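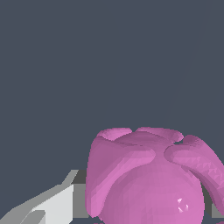
How many practice grasps does a new team member need to log before using the real arm?

A new member logs 36 scored attempts in the Skesik simulator and then signs up for bench time.

Mekstead Robotics Club > Member Guide > Simulator > Section 2
Filed under: Getting Started, Gripper Practice

2. Setting up a practice grasp in Skesik

This section covers the wrist view, the approach and the scored attempt. Install Skesik and load the club settings file (Section 1) before starting. The same steps apply to members on the Lumness entry and to members taking the class for credit.

2.1 Load the practice scene

1. Start Skesik and open the Veres gripper profile. Wait for the status bar to read READY.
2. Choose Scenes, then Soft Shapes. Pick the pink lobed object for a first session. The plain blocks in the Basics folder do not count toward the log.
3. Set the time limit to 90 seconds.
4. Set the random seed to 91 for the first attempt. Change it for every attempt after that and write the new value in the log.
5. Switch to the wrist view. A gripper finger should show at the lower left, with the object to the right of it and the gray surface visible in the gap between them.

Note: The object fills a large part of the wrist view at this distance, and its right-hand lobe runs past the edge. Do not back the gripper away to fit it all in. Use the side view to check the full outline, then return to the wrist view.

Note: Faint triangles on the curved surfaces come from the mesh. They do not mark grasp points.

2.2 Choose a grasp

1. Pause the simulation with the space bar.
2. Look for two surfaces that face away from each other across the rounded body. The fingers should close on the body, below the lobes.
3. Avoid the curled lobes on top and the hollow between them. A finger that enters a gap between lobes can wedge there, and the simulator will often report a contact error in place of a grasp.
4. Turn the wrist until the closing direction matches the line between the two surfaces.
5. Mark the planned contact points with the pin tool. Skesik saves the pins with the attempt.

Caution: Pins are placed on the visible surface only. On the far side of the object, place the pin from the side view.

2.3 Run the approach

1. Open the fingers fully and release the pause.
2. Move toward the object in steps of one key press. Keep the speed slider in the lowest band until the first attempt has been scored.
3. Stop while there is still a gap on both sides. Check the side view for clearance from the gray surface.
4. Lower the gripper to the height of the pins.
5. Close the fingers. Release the key when the contact light turns green - holding it longer raises the grip force and may push the object out.
6. Lift straight up and hold until the timer stops.

If the object slides during closing, open the fingers and start again at step 2. The attempt stays valid as long as the timer is running. If the object tips over, press R to reset. A reset ends the attempt and it is scored as a miss.

Caution: Do not send a simulator path to the real arm. The real gripper uses a different home position, and the file format will not warn about the mismatch. Bench paths are made with the steps in Section 4.

2.4 Save and log

1. Press Save Attempt before closing the scene. Skesik does not save automatically.
2. Record the seed, the result and the wrist angle in the team log. Misses are logged too.
3. Name the file with the member's initials and the seed value.
4. Upload the file to the class folder at the end of the session.

2.5 Common faults

Object missing from the wrist view: the scene loaded before the gripper profile. Close the scene, reload the profile and open the scene again.

Background fully black: the light settings were not loaded. The club settings give a plain dark blue-gray backdrop. Reload the file from Section 1.

Fingers pass through the object: collision is off. Turn it on under Physics and discard the attempt.

Timer does not start: the pause is still on.

Section last changed Mar 6, 2026. Continue with Section 3, Reading the Score Report.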